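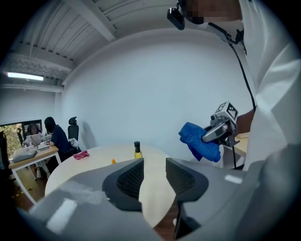 Does wheat paste need sieving if it was cooked slowly?
Sieve it anyway, twice if it's going on thin paper. The small lumps don't show until the sheet is down.

May 2024, bindery bench

Second batch of paste for the Stikano ledgers. 75 g of Rundier flour to 400 ml cold water, left to soak before cooking. Low heat, stirring all the time. It went thick quite suddenly, then loosened again, and I kept going for 7 minutes after that. Lid on, cooled in the sink.

First batch was too stiff and dragged on the brush. I'd skipped the soak. The spine linings lifted at both ends on ledger 757 and will have to come off. 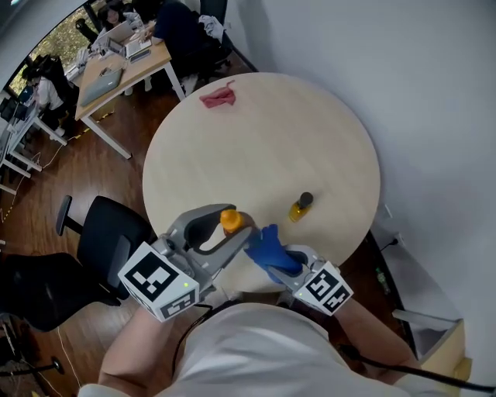
Round table with the orange-capped bottle and the blue cloth.

Tried the new batch let down with water to single cream on offcuts of Jisora tissue. Brushed from the middle out, left a minute to relax, then laid down and rubbed through silicone paper. Good on the long grain. Cross grain cockled a little at the corners, so check the grain direction before cutting any more. 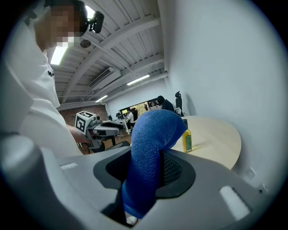 1 min read

Murray Whitcombe wants the boards covered in the Lobo cloth. It's unbacked, and thin paste comes straight through the weave. Used the stiff leftovers from batch one on a test piece and that was clean on the face side. Keep the jar for this, labelled, in the fridge.

To do: lift linings on 757 with a damp poultice, cut new ones, order blotters. Test board stays under weight until June.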